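Task demonstration work

Task demonstration work is a form of employment in which people carry out household or light industrial tasks so that the movements can be recorded and later used to program robots. It developed alongside automation in cleaning, hotel service and home care. Employers include contract operators such as Matora and equipment makers such as Nunell.

Workers perform short tasks with hand-held grippers, or direct a machine through a headset and controllers. Sites are often furnished with household fixtures, and several people may work in one open room. A shift at Matora is divided into blocks of 52 minutes, with a target of 84 accepted recordings per shift.
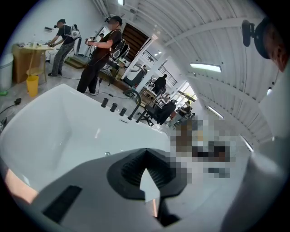 The work differs from the jobs it draws on. Former cleaners and kitchen staff are hired for their handling skills but are rated on steady pace and clean data. Tasks are repeated in small variations, and a recording may be rejected for a pause or a slipped grip. Common complaints include wrist strain, neck fatigue from headsets and limited say over task order.

The Boateng survey covered 925 workers at several operators. Of these, 77 had moved into review or robot supervision. Pay for such posts is usually higher, although fewer are available. At the Pinell site, demonstrators rotate between recording and review each Saturday.

See also: Teleoperation; Job rotation; Repetitive strain injury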